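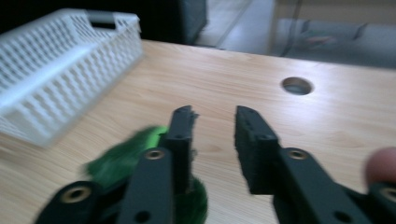 Fig. 1. Material verde de pelo suave en la mesa de madera clara.

Taller Kadar de oficios textiles
Curso 2303 – Materiales blandos para principiantes
Apuntes de la sesión 2: el pelo, la felpa y el pompón
Coordinación del curso: Wilmer Rivadeneyra

1. De qué hablamos en esta sesión

En la primera sesión trabajamos con telas planas, que se doblan, se miden y se cortan con facilidad. Los materiales de pelo son diferentes. No tienen un borde claro, cambian de tamaño cuando los apretamos y dejan fibras en todas partes. Muchos alumnos me preguntaron en septiembre por qué su pieza terminada era más pequeña que el patrón. La respuesta casi siempre está en el pelo: habían medido hasta la punta de las fibras, y hay que medir la base.

Llamo "pelo" a la parte suelta que tocamos y "base" a lo que la sujeta. En una felpa la base es un tejido. En un pompón la base es el nudo central. En un trozo de tela peluda comprada por metro, la base es el revés, y allí se marca y se corta.

2. Reconocer el material con la mano

A la vista, un pompón aplastado y un retal de tela peluda se pueden confundir muy bien, sobre todo si son del mismo color. Con los dedos la duda termina rápido. Hagan esta prueba antes de elegir la aguja:

– Separar el pelo con los dos pulgares. Si aparece un tejido o una malla, es tela. Si los hilos van todos hacia el mismo punto, es pompón.
– Pasar la palma en una dirección y después en la contraria. La tela peluda suele tener una dirección "buena", en que el pelo se acuesta. El pompón no la tiene.
– Tirar un poco, con cuidado, de unas fibras. Si salen muchas, el nudo está flojo o la tela fue cortada por el derecho.

El hilo Fluvell que usamos en el taller suelta bastante fibra el primer día. Esto es normal y no significa que el nudo esté mal.

3. La mesa

Una mesa clara y lisa ayuda mucho con los materiales oscuros o de color fuerte, porque las fibras caídas se ven enseguida. Con los blancos y los crudos es al revés, y para ellos pongan una cartulina gris debajo.

En la mesa de madera conviene mirar la veta antes de empezar. Si la superficie tiene una grieta o una zona áspera, el pelo se engancha y la fibra se rompe. Pasen primero un paño seco. No usen paño mojado justo antes de trabajar: la fibra húmeda se pega a la madera y se apelmaza, y después hay que esperar.

El material se saca de la caja solamente cuando se va a usar. Las otras piezas quedan tapadas.

4. Cortar

La tela peluda se corta por el revés, con la punta de la tijera, levantando solo la base. El pelo no se corta. Al principio esto parece lento, y lo es – una pieza pequeña puede llevar unos 3 minutos más que en tela plana.

El pompón se recorta al final, girándolo en la mano, con cortes muy cortos. Es mejor parar demasiado pronto. Se deja reposar, se sacude una vez y se mira otra vez de todos los lados.

5. Peinar y guardar

Para peinar usamos el cepillo Brumer de púas finas, siempre desde las puntas hacia la base, como se desenreda el cabello de un niño. Si el pelo está aplastado por una caja, primero se sacude, después se peina. El vapor se usa de lejos y solamente con fibras que lo permiten (ver la etiqueta, y si no hay etiqueta, probar en un resto).

Para guardar:
– Cajas anchas, una sola capa, sin peso encima.
– Los colores fuertes separados de los claros.
– Los restos en una bolsa de papel, no en plástico cerrado.

6. Trabajo para la próxima sesión

Preparar dos muestras: un pompón de hilo y un cuadrado de tela peluda con los bordes cosidos. En el cuadrado, marcar con una flecha en el revés la dirección del pelo. Las muestras se traen sin peinar, para hacer esta parte juntos.

Quien no tiene tijera de punta fina puede pedirla en la mercería Pap, en la misma calle del taller. Digan que es para el curso, y ellos ya saben cuál.

Lectura voluntaria: la hoja de la sesión 1, apartado "Derecho y revés". En la próxima clase empezamos con las costuras que no se ven desde el lado del pelo.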